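Winter clothing drive opens in November

The Brustberg neighborhood clothing drive runs all month at the Lellau Street hall, with drop-off from 8 a.m. to 6 p.m.
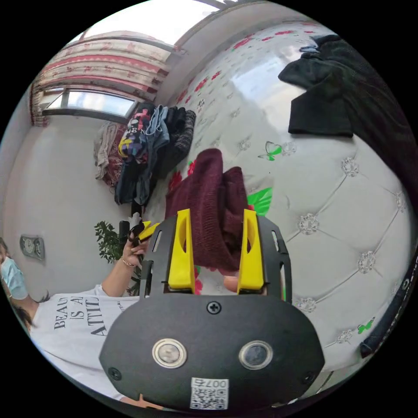 Ataberk Uçar wrote in to ask whether knitwear with small holes is still worth bringing. Yes, if the hole can be closed with a few stitches. Put it in a separate bag marked MEND. Felted or badly stretched wool goes to the Wisance recycling bin behind the library.

Last year we gave out more than 400 pieces, mostly adult sizes. Children's coats ran out first, so please check your closets for those. Gloves should be tied or pinned in pairs. We can't take pillows, ski boots or anything with a broken zipper.

The Arango laundromat will again wash donated blankets at no charge. Leave them at the counter and say they are for the drive.

Pickup for families starts at 10 a.m. in the side room. Use the ramp entrance while the front steps are being repaired.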